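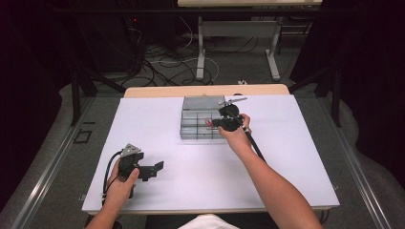

2019-02-16, Mostthorpe, kitting bench

Second week of teaching Atard how to do our job. Still strange to write that down. The deal, for anyone reading this later: we do the small-parts work with the hand-held grippers instead of our fingers, the recordings go to Son for training, and at some point in September an arm does the dull part of kitting while we do whatever is left. What's left has been described to us as "exceptions." I have been kitting long enough to know that exceptions is most of it.

Running total is 313 usable takes. Son wants 2,013 before they train anything worth looking at. I asked where the 13 came from and got a spreadsheet in reply, so I have stopped asking.

Things learned, in the order they annoyed me:

Two grippers at once is slower than two hands at once, by a lot. One steadies, one picks. With fingers I steady with whatever finger is out of work at that moment and never think about it. Now I have to decide. By lunch I was deciding how to hold a sandwich.

Coming straight down into the organizer cells works. Coming in at a slant catches the dividers and the whole box walks across the board. If you start slanting, stop and throw the take away. Don't rescue it. Rescues look fine to us and apparently teach the thing to slant.

Cables go outside the forearms. I had mine inside for most of the morning and kept towing things.

The red cord is the real problem. Rigid parts I can pick up with the grippers nearly as well as by hand. Cord has opinions. You close on a loop and you may get the loop, or a knot and everything attached to it, or a nice clean grip on the tabletop. By hand I give it a little shake and it drops into shape. There is no field in the take form for "little shake." I have been putting it under Other, and Son has now asked us to please use Other less.

We also argued over whether to lay the cord out neatly before each take. Neat gives you better numbers. My side of the argument was that cord has never once arrived on this bench neat, and if we train the arm on tidy cord then somebody gets to stand next to it all day tidying cord. That somebody has my badge number.

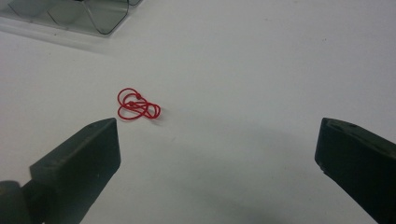
Na-rae Won wrote in the margin that she agrees about leaving it tangled, but thinks I'm wrong to be gloomy about the standing-next-to-it part. Her wrists were bad enough last winter that she was splitting shifts, and if Atard takes even the plain picks she would happily tidy cord, feed cord, or read to it. She also wants it noted that the grippers are harder on the thumb than the real job is, and that we should swap out more often than the plan says.

Fair on both counts. I've changed the swap rule: change over after 81 takes, or earlier if your thumb complains. Write down which it was.

Her other point, made out loud and at some length, was about the rate board. While we're recording, the kitting rate for this bench reads as terrible, because to the board we are simply two people who have become very bad at kitting. The office knows why. The board does not, and it's the board that hangs by the door where the whole shift walks past it. I've asked for the bench to be taken off it until recording is done. The answer was that it would need a ticket. I opened a ticket.

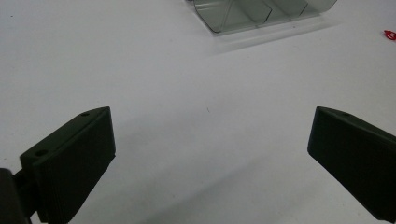 On the suction question: the Vakum cups are still in their bag. Someone upstairs would like them tried on the cord. I'd like to watch that, from a chair. They may be worth a go on the flat parts, once we have enough finger takes that switching doesn't muddle things.

What bothers me more is the form. It records start, end, part, success yes or no. It has no place for the times I looked at a part and put it aside because it felt wrong, and I do that plenty. Asked Son whether the arm will put things aside. They said it will if we show it. So from now on rejects get recorded too, deliberately, as their own task, with a word on why. "Felt wrong" is accepted for this week. After that we are supposed to come up with better words, and I've been trying all afternoon and have "stiff" and "hairy."

To do:
Ask for softer thumb pads, two sets, since Na-rae's hands and mine don't agree on anything.
Chase the ticket.
Delete the slanted takes from this morning before Son counts them.
Find out who gets trained to clear a jam on Atard, and whether it comes with a pay grade or only a lanyard.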